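September 1, 2025

So the robotics club is back, and I have spent two whole evenings this week thinking about paper! Plain, white, ordinary paper. I love it.

Quick catch-up if you missed my last post: our student team (we call ourselves Orka, long story) is teaching a two-armed robot to tidy up a messy stack of sheets. Tzu-hsuan Kao pitched it back in the spring and I thought it sounded way too easy. You grab the pile, you tap it on the table, done, right? Then I tried to write down what my own hands do when I straighten a stack, and I got stuck after the first step. Which fingers pinch? When does the other hand let go? No idea, and I've been doing it since kindergarten.

So we're recording people doing it. You strap a tracker on each wrist, sit down at the table and get to work, and the software (Aminu Afolabi wrote most of it, and it's called Miledo) logs where your wrists go. We have 151 recordings so far, and I'm already a little obsessed with how differently people handle the same job. Some go straight for the edges. Tzu-hsuan sort of pats everything first, like she's calming it down.
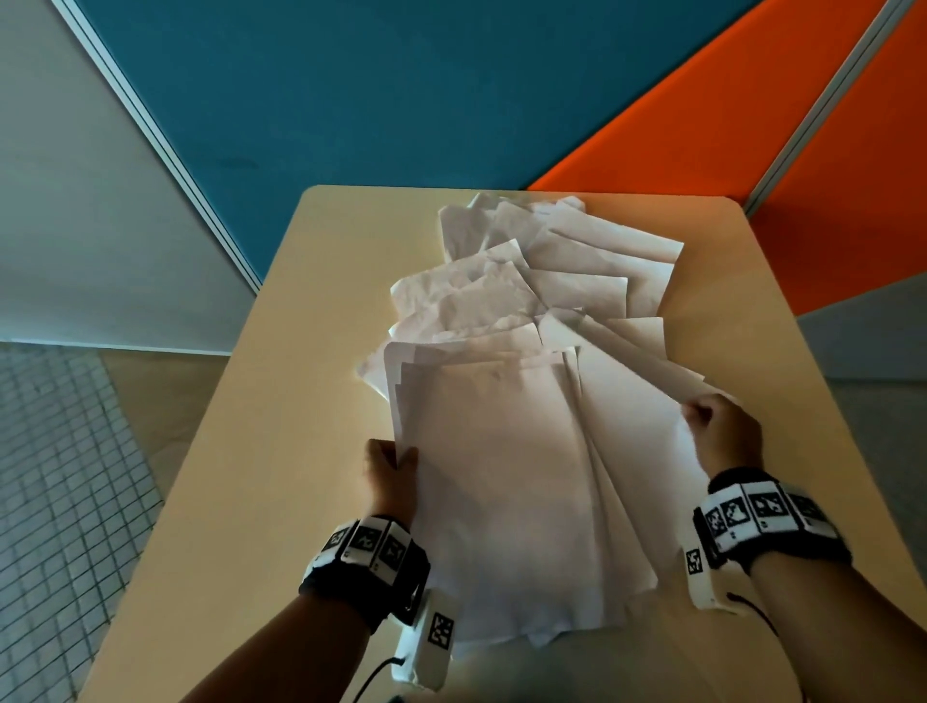 *Paper session, wrist markers on. Check out the crumpled layers in the middle of the pile!*

The wrinkled sheets are my favorite part. Smooth ones slide past each other pretty nicely, but a bent corner catches on its neighbor and then the whole bunch wants to come along. Aminu wants a lot more of those in the next batch, and I'm with him, even if it means almost 50 more takes before the end of September.

Still on the list: longer cables (I keep bumping mine with my elbow), a better way to name the files, and figuring out how to tell the software that a stack is "neat enough." We argued over that last one all the way to the bus stop. Tzu-hsuan is strict. I would have called it good several taps earlier.

More once we've gone through the new takes!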